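We use cookies to remember your settings and to count visits. Accept all | Manage choices

Stotholm Home & Garden Help

Best way to collect single leaves without bruising them?

Posted by Bomska, 23 Feb 2022

Hello everybody! I've started saving leaves for pressing (my aunt got me into it, she makes the loveliest cards) and I keep ruining them before they ever reach the book. By the time I sit down in the evening they have brown marks or a crease right across the middle. I've been carrying them home in a coat pocket, which I suspect is the trouble, but I'd love to hear how the rest of you manage it. Do you sort them on a table first, or put them straight in the press?

Hường Âu

Oh, pockets are terrible for them, I did the same for a whole August! Take something with stiff sides, a cup or a small pail, and lay the leaves in loosely. When you get home, tip them out onto something white and smooth. I find a pale background shows up every spot and nibble, and you can decide then and there which ones deserve the book.

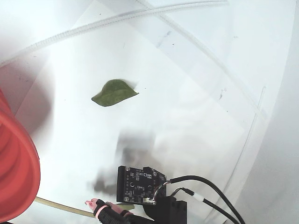 Should I pick a leaf up by the tip or by the base?

By the base, or by the stem if it still has one. The tip is the thinnest part and it bends over so easily, and once there's a fold in it the press will only make it sharper. If it's lying quite flat, slide a piece of stiff paper under it and lift the whole thing that way.

I should add that I change the blotting paper every day for the first few days, and then I leave the book alone, which is hard when you're as nosy as I am. Mine sits under 16 pounds of old cookbooks.

Stikance

just use a phone book. works fine

Ngô

I'd go along with the cup idea, but don't leave it in a warm car! I lost a nice batch of them that way while I was in the grocery store, and they curled up like potato chips.

Related posts
Pressed leaves turning brown after a month
What glue is safe for leaf cards?
Drying herbs on a kitchen rack
Keeping ferns flat in a frame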